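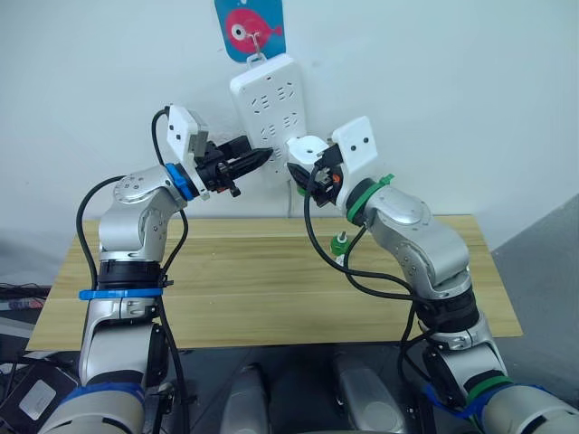
延長タップは床に置くより壁に掛けた方がよいと思います、とMalikさんからコメントをいただきました。床だと掃除のとき水がかかるし、足で引っかけるので、前の部屋では二回も抜けてしまったそうです。私も同じ意見です。ただし、掛ければそれで終わりではないので、今月の点検表に壁掛けタップの項目を足しました。日本語は私の母語ではありませんので、読みにくい文がありましたら直してください。

電源タップまわり 点検表(Pradine作業室、1月分)
記入の方法:よい=○、直す必要がある=×、次回また見る=△。コメントは短くてもかまいません。

1. 取り付け

1-1 タップは壁のフックに掛かっているか ○
コメント:白い小さいフックに、上の端で掛けてあります。床や机の上に置いたままにしないこと。

1-2 まっすぐに掛かっているか △
コメント:少し傾いています。傾きだけなら危険とは言えませんが、プラグを差すときに片側へ力がかかりますので、次回も見ます。前回の表ではここに何も書いてありませんでした。書き忘れか、問題がなかったのか、私にはわかりません。

1-3 フックは壁にしっかり付いているか ○
コメント:指で軽く下に引いて確認しました。動きませんでした。強く引かないでください。Gandalanoの部屋では点検する人が強く引きすぎて、フックが取れました。

1-4 目印のカードは残っているか ○
コメント:ピンクの魚の絵がある青いカードです。フックのすぐ上にあります。この部屋では「魚のタップ」と呼んでいますので、カードをはがすと電話で場所を説明できなくなります。掃除のときもそのままにしてください。

2. 差し込み口

2-1 穴の中にほこりがないか △
コメント:下の方の列に少しありました。乾いた細いブラシで取りました。ぬれた布は使いません。口で吹くのも、息に水分がありますので、やめてください。

2-2 割れ、変色、こげた跡がないか ○
コメント:本体が白いので、茶色になればすぐに見えるはずです。今回はありませんでした。

2-3 使っていない穴にふたがあるか ×
コメント:ふたはありません。穴の数が多いタップなので、全部にふたをするのは大変だという意見もあります。Wosuraの部屋ではふたを使っていますが、小さい部品なのでよくなくなるそうです。買うかどうかは次の打ち合わせで決めてください。

3. プラグの抜き差し

3-1 プラグを持って差しているか ○
コメント:コードを持って抜く人はいませんでした。黒いプラグは横に溝があって持ちやすいです。溝のところを持って、穴の正面から入れます。斜めに入れると中の金具が広がって、あとでゆるくなります。

3-2 最後まで差してあるか ○
コメント:差してあったものは全部奥まで入っていました。途中で止まっているプラグを見つけたら、押し込む前に一度抜いて、先を見てください。

3-3 差すときにタップが動かないか △
コメント:ここがいちばん心配です。上のフックだけで掛けてあるので、押すと下の方が左右に動くことがあります。空いている手で本体の端をささえてください。下にも止める物を付ける案がありますが、壁に穴を開けてよいか、まだ返事が来ていません。

3-4 ぬれた手でさわっていないか ○
コメント:手をふくタオルが机から遠いので、近い場所に移しました。

4. コード

4-1 机と壁の間ではさまれていないか ○
コメント:白い細いコードがタップの下の方から机の奥へ下りています。机を押すとはさむおそれがありますので、机を動かしたあとは必ず見てください。机の位置の印は床から消えかけています。次回、新しいテープを持ってきます。

4-2 引っぱられていないか ○
コメント:少しゆるみがあります。このぐらいがちょうどよいです。

4-3 束ねたまま使っていないか ○
コメント:束ねていません。前に別のコードが束ねてあって、さわると温かかったので、それから見るようにしています。

5. 使い方

5-1 合計は決めた値より小さいか ○
コメント:この部屋では、一つのタップで合計600ワットまでと決めています。製品の限度とは別の、私たちの決まりです。今日の合計は表示を足して、およそ34ワットでした。充電器だけなので少ないです。

5-2 ヒーターや湯わかしをつないでいないか ○
コメント:ありません。冬はだれかが足元用のヒーターを持ってきますので、来月も必ず見てください。ヒーターは入口の横の壁コンセントに直接差します。

5-3 タップに別のタップをつないでいないか ○
コメント:ありません。

6. 机の上

6-1 タップの近くに飲み物がないか ○
コメント:点検のときはありませんでした。机は木の明るい色で、水をこぼしても見えにくいですから、飲み物は窓の方の棚に置く約束です。

6-2 紙や布がタップにかかっていないか ○
コメント:カレンダーをこの壁に掛けたいという希望がありましたが、風で紙がタップにかぶさるので、反対の壁にお願いしました。

×と△のまとめ
1-2 傾き:次回も見る。
2-1 ほこり:下の列をもう一度見る。
2-3 ふた:買うかどうか決める。
3-3 動き:壁の穴の返事を待つ。それまでは手でささえる。

点検は朝、だれもタップを使う前に始めて、59分かかりました。初めての項目が多かったので長いですが、次はもう少し早くできると思います。表の紙は入口のファイルの後ろの方に入れました。古い表も捨てないで、同じ所に残してください。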